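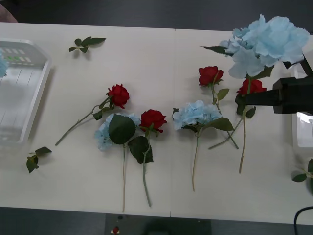
Chapter 4: Colour and Proportion in Artificial Flower Arranging

What this chapter covers

By the end of this chapter you should be able to:

explain the difference between a focal flower, a filler and a line material
choose two main colours and a neutral for a small arrangement
work out stem length from the height of the container
cost a simple table arrangement for a client

Key terms: focal flower, filler, line material, neutral, value, visual weight, stem allowance

4.1 Why proportion comes first

Most beginners start with colour. They pick out the flowers they like, put them in a vase and then wonder why the result looks top-heavy or thin. Proportion is easier to learn than colour and it fixes more problems, so we deal with it first.

The usual starting rule is that the finished arrangement stands one and a half times the height of its container. If the container is low and wide, use the width in place of the height. A vase 20 cm tall takes an arrangement rising 30 cm above the rim, and the part of the stem inside the vase has to be added to that. This extra length is called the stem allowance. With a 20 cm vase filled to the base with foam, the longest stem is therefore cut at 50 cm.

Artificial stems have a wire core and can be bent, which fresh stems mostly can't. You can lose a few centimetres in a curve without cutting anything. It is good practice to bend first and cut later — a stem that has been cut too short can only be used in a smaller piece.

4.2 Visual weight

Visual weight is how heavy a flower looks, whatever it weighs in the hand. Three things affect it: size, darkness and texture. A large bloom looks heavier than a small one. A dark bloom looks heavier than a pale one of the same size.
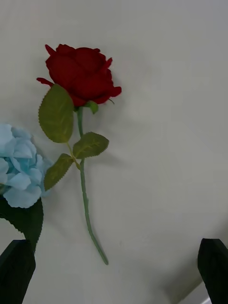 Heavy flowers normally sit low and close to the centre. Pale ones can go higher and further out without tipping the design over. If you want a dark flower near the top, balance it with at least one more of the same colour near the rim.

Texture is harder to judge. A head made up of many small petals, such as a hydrangea, reads as a single soft mass from across a room. A rose keeps its outline. For this reason hydrangeas are often used as filler even though the heads are big, and roses are used as focal flowers even when they are quite small.

4.3 Choosing colours

Value means how light or dark a colour is. Two colours with the same value tend to blur together at a distance, even when they are opposites on the colour wheel. Squint at your materials before you start. If you can't separate them, change one for something lighter or darker.

Red and pale blue work together mainly through the difference in value. Green foliage acts as the neutral between them.

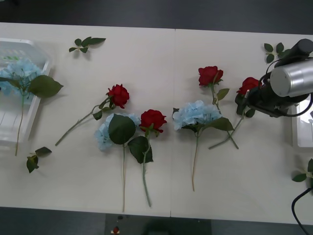 Foliage goes in before the filler and the focal flowers in most of the designs in this book. It hides the foam and sets the outline. Students often leave it until last and end up pushing leaves into gaps, and the outline suffers.

4.4 Case study: the Wekora lobby order

The Wekora is a small hotel with 67 rooms. The manager asked for matching arrangements for the lobby and breakfast room, to be changed each March. The supplier, Nelline, quoted $228 for stems and foliage. Containers were already on hand and labour was charged separately.

Read the order again after you finish section 4.6, where labour is worked out in full. For now, note that the quote does not include foam, wire or delivery. These are the items most often left out of a first costing.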